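2019年10月28日

朝から雨。自転車はあきらめてバスにしたら、停留所で工藤さんと一緒になり、会社に着くまで奥さんの実家の雨樋の話を聞かされた。雨樋には詳しくなった。仕事に使う予定はない。

朝礼で課長がまた「皆さんの仕事がなくなるわけではありません」と言った。8月から数えれば相当な回数になるはずだが、誰も聞いていないので正確なところはわからない。誰も訊いていないのに毎朝否定されると、人はだんだん不安になってくる。うちの母が私の帰省のたびに「別に寂しくないからね」と言うのと構造が同じだ。

例のEvau(エヴァウ、と読むらしい。課長は「イーバウ」、工藤さんは「江波さん」と呼んでいる)の導入は、年明けにずれるそうだ。据え付けが遅れているというより、動かす中身がまだ決まらないのだという。双腕の、白いやつである。カタログは休憩室の電子レンジの横に置いてあって、表紙にはすでにカレーの染みがある。犯人は私ではない。私はその日うどんだった。

担当させるのは第二組立のカバー工程、つまり私のいるところだ。レバーのついた曲面のカバーを取って、向きを直し、枠に合わせ、レバーを倒して止める。口で言うとこれだけで、新人にもこれだけの説明で渡している。その新人がひと月かかって覚えるのだから、説明のほうに何か抜けているのだろう。それが何なのかを十一年考えずに済ませてきたツケが、いま回ってきている。

八時半から会議室でSkiltdale(スキルトデール)の人たちと打ち合わせ。正式には「作業要素ヒアリング」という。私が普段やっていることを話し、先方がそれを表に打ち込み、最後にこちらが「間違いありません」と判を押す。取り調べに似ているが、お茶は出る。

私の作業は先方の表では209の要素に分かれていた。先週までは自分ひとりの「いつものやつ」だったものが、行になり、番号がつき、色で塗り分けられている。黄色は「要確認」。見たところ、ほぼ菜の花畑である。

たとえば「カバーを持つ」の行。どこを持ちますか、と訊かれる。下のほう、と答える。下端から何ミリですか、と訊かれる。知らない。手が知っているので、と言ったら、先方の若い人がまじめな顔で「手が知っている」と打ち込んだ。あれはあとで消してもらったほうがいいと思う。

「レバーは持たないんですか」とも訊かれた。持ちやすそうに見えるでしょう、あれを持つと怒られるんですよ、と答えた。誰にですか、と返ってきて、しばらく考えた。私を怒ったのは前の班長の浜口さんで、もう辞めている。理由は聞かなかった。聞ける雰囲気の人ではなかった。というわけで「レバー把持禁止」の行の根拠欄には、いまのところ何も書かれていない。

十時に休憩。自販機のコーンスープが復活していた。今年いちばんの設備投資である。

後半は本社のMoen(モーエン)から来ているビルゲル・ヴィークストレームさんも加わった。名刺には Birger Wikström とある。背が高くて、会議室の入口で毎回きちんと頭を下げるので、礼儀正しい人だとみんな思っていたが、先週、あれは鴨居をよけているのだと工藤さんが見抜いた。日本語は丁寧で、ときどき私より敬語が正しい。こちらが「それ、ちょっとあれですね」と言うと、「あれ、と申しますと」と返ってくる。ごまかしがきかない。

そのヴィークストレームさんが、実機が来る前に画面の中で先に練習をさせます、と言って仮想環境のほうの話を始めた。計算機の中に部品を置き、腕を置き、床を置いて、そこで好きなだけ失敗させるのだという。うらやましい。私が新人だったころ、好きなだけ失敗していい場所は会社のどこにもなかった。せいぜい夜勤の資材置き場の裏くらいで、そこにも浜口さんは来た。
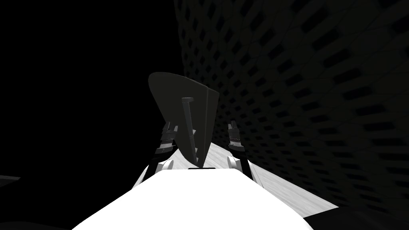
それで、画面の中で夜通し練習して朝には少しうまくなっているというのだから、感心する前にまず労務のことを考えた。残業代はどこにつくのか。訊いてみたら、電気代です、と即答された。課長が笑い、ヴィークストレームさんは笑わなかった。冗談ではなかったらしい。

計算の中の部品は軽いのですか、と工藤さんが訊いた。これはいい質問だったと思う。重さは本物と同じ値を入れてあります、摩擦も入れてあります、ただし摩擦は難しいです、という答えだった。どう難しいのかというと、本物の摩擦をこちらもよく知らないからだそうだ。急に親近感がわいた。冬の朝いちばんのカバーは滑る、という話をしたら、ヴィークストレームさんはノートを開いて手で書き始めた。冬の朝とは何度ですか。何時までが朝ですか。暖房の位置はどこですか。私は自分の職場の暖房の位置を説明するのに立ち上がり、ホワイトボードに図まで描いた。描いてみると、私の持ち場だけ見事に風が来ない配置になっていた。十一年である。

この件はその場で課長に言った。課長は「確認します」と言った。黄色の行がひとつ増えた。

午後は現場に戻って普通に組んだ。普通に、と書いたが、朝にあれだけ問い詰められたあとでは普通にできない。カバーを取ろうとして、自分がどっちの手を先に出すのかわからなくなった。左だと答えた気がするのに、右が出る。いや、右で迎えに行って左で受けているのか。歩き方を訊かれたムカデの話を思い出した。あのムカデにも、たぶんヒアリングがあったのだ。

結局、二時すぎまで調子が戻らず、後工程の三浦さんに「今日、遅いですね」と言われた。ヒアリングの後遺症です、と答えたら、お大事に、と言われた。三浦さんのところは来年度の計画で、いまのところどの表にも載っていない。それがいいことなのか悪いことなのか、本人は決めかねているようで、昼の弁当のあとにも「載ってないってことは、残るってことですかね、忘れられてるってことですかね」と言っていた。両方じゃないですか、と言ってしまった。もう少しましな返事があったと思う。

三時すぎ、班の面談の順番が回ってきた。導入後の私の役割は「Evauオペレーション・サポーター」になるという。名前が長くなって給料がそのままのとき、人は何を得ているのだろう。具体的には、機械が止まったら見に行く。カバーがおかしな向きになっていたら直す。直したらボタンを押す。押したら記録をつける。要するに、組む人から、組む人を見ている人になるわけだ。浜口さんがやっていたのはそれだった。私に資材置き場の裏まで機械を追いかけていく気力があるかどうか。

研修は14日間で、行き先はStumside(ストゥムスイデ、と課長は読んだ。あやしい)の研修棟。宿泊付き。行きますかと訊かれ、食事は出るんですかと訊き返した。出るそうだ。行くことになった。決め手が食事だったことは面談票には書かれていない。「意欲的」の欄に丸がついていた。

組合の説明会は昼休みに済んでいた。人は減らさない、配置は変える、という話で、紙が一枚配られた。定年の近い尾上さんが手を挙げて、「配置が変わった先が家だったということはないですね」と訊いて、場がしんとした。ありません、と委員長が答えた。尾上さんは「ならいいです」と言って座り、配られた紙で鶴を折り始めた。うまい鶴だった。あれは何要素だろうかと考えている自分に気づいて、いやな気持ちになった。職業病というのは、職を取られる前にかかるものらしい。

帰りがけ、会議室の前を通るとヴィークストレームさんがまだいて、カバーの現物をひとつ、机の上で持ったり置いたりしていた。声をかけるか迷って、見ていた。どうしてもレバーのほうに手が行くらしい。わかる。誰でも最初はそこを持つ。しばらくして顔を上げて、「レバーを持つと、なぜ怒られるのでしょうか」と、朝と同じことを訊いてきた。

せっかくなので隣に座って、ふたりでレバーを持って上げ下げしてみた。しばらくやっていると、持ち上げた拍子にレバーがほんの少し動く。動くと、枠に当てるときに先が引っかかる。なるほど、と私が言い、なるほど、とヴィークストレームさんも言った。浜口さんは正しかった。正しいなら、そう言ってくれればよかったのに。根拠欄はこれで埋まるが、書いたのが私ということになるのは少し納得がいかない。浜口さんの名前も入れてください、と頼んだら、綴りを訊かれた。漢字で書いて渡した。

計算の中のレバーは動くんですか、と帰り際に訊いてみた。動くようにはできます、と言う。いまは動くんですか、と重ねると、「確認します」と言われた。課長の日本語がうつっている。早めに誰か止めたほうがいい。

バスを一本逃して、次まで30分。雨はやんでいたので歩くことにした。途中の八百屋で白菜が安く、半分だけ買うつもりが、なぜか一個を抱えて歩くはめになった。下のほうを左手で受けて、右手は添えるだけ。やっぱり左だった。明日訂正を出さなくていい。

夕飯は白菜と豚肉を重ねて煮た。残りの白菜で3日はもつ。妹から電話があり、会社はどう、と訊くので、サポーターになることになったと言ったら、腰でも悪くしたのかと心配された。説明するのが面倒で、まあそんなところ、と答えておいた。湿布が送られてくるかもしれない。

明日はヒアリングの続き。「違和感があれば止める」の行からだそうだ。どんな違和感かを、今夜のうちに考えておくように言われている。もう十時半なので風呂に入る。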